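Section 7. Handling Rules for Mixed Groceries

Read Section 6 first. If you have skipped it, the arm will wait while you go back. It is very patient.

These are the Wildale house rules for picking, carrying and setting down soft or awkward goods. They apply to every Kincaid arm on the floor, whichever gripper is fitted, and to every person standing near one. Where they disagree with the Prullitz supplier sheet, follow these. Where they disagree with Bernadette Begay, follow Bernadette and tell us afterwards so that we can change the page.

7.1 Before the first pick

1. Check that the stop button works by pressing it. Looking at it does not count.
2. Wipe the gripper faces with a clean cloth. Food goods and hardware goods do not share a cloth.
3. Load the produce profile in Jukard. The profile called "produce_old_DO_NOT_USE" is still there and still means it.
4. Set the carry speed to 500 or lower on the Jukard scale. The dial goes to 600. So do people, once.

Note: After a restart the speed goes back to its last saved value, which may have been saved by somebody in a hurry. Read the number on the screen before you press Run.

7.2 Gripping long vegetables

1. Approach from the side, with the gripper open wider than you think you need.
2. Close in small steps. Stop at first firm contact, then add one step.
3. Lift a hand's width and hold still for a slow count of three.
4. If the item swings or slides, put it down and grip again nearer the middle.
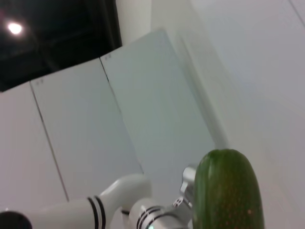

5. Carry on to the set-down point by the longest clear route, if there is a choice. Short cuts over people's heads are not short cuts.
6. Any item that has been dropped goes in the reject tray, even when it looks fine. Log it under code 371.

Caution: Skin marks may take a day to show. A cucumber keeps its grievances to itself until somebody has paid for it. If you are in doubt about the grip force, go down a step and try again.

Caution: Keep your hands out of the space between gripper and goods while the drive is live. "I was only straightening it" appears in our incident book more often than any other sentence.

7.3 Working over soft-sided bins

Fabric bins lean, sag and change shape when bumped. The taught position of a rim is therefore an opinion, and should be checked at the start of every shift.

1. Stand the bin in its marked place and pull the sides up straight.
2. Open any inner flap by hand and press it back.
3. Jog the arm to the rim at crawl speed and stop short of touching.
4. Compare the rim with the taught point. If they differ, teach it again. Do not bend the bin to suit the program.

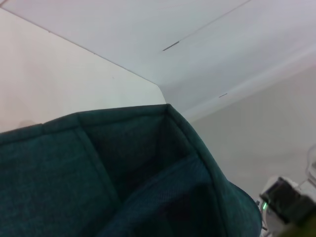
5. Lower the item below the rim before you open the gripper. Letting go from above is dropping, whatever the log calls it.
6. Withdraw straight up. A sideways exit catches the fabric and takes the bin along for the ride.

Note: Status lights tell you what the controller thinks. They are no substitute for the checks in 7.1, and a green one is not permission to reach in.

7.4 Records

Fill in the shift sheet as you go. Sheets completed in one sitting, in one pen, with the same tick all the way down, will be returned to their author. The October batch has been returned.

Grip settings changed during the shift must be written down with the old value beside the new one. "Tweaked" is not a value.

Rules last revised 24th December, with the office heating off. Send corrections to Bernadette Begay, in writing, giving the step number.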